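Reviews > Automation > Grirnari two-arm kit

Grirnari two-arm kit, week one of testing
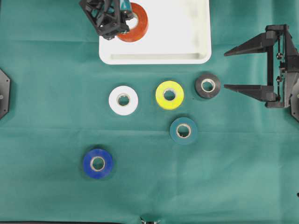
Tape sorting with the Grirnari kit. Orange-red roll at the tray, five still on the cloth.

1/ Setup took 2 hours. The manual skips the wrist cables, so leave time for that.

2/ I bought 37 rolls of electrical tape from Mac Giolla for the tests. Mixed colors. The dark teal one is close to the color of my cloth, so I leave it in every run.

3/ Grip force has 8 steps. I stay on the third. Higher than that and the cardboard cores start to crush.

4/ Support goes through Ernow. They answered my cable question the same day.

5/ Next is 200 picks in a row with no resets. Will post the count, good or bad.

Last updated: 15/10/2023

Contact | Copyright Grestbridge | Back to top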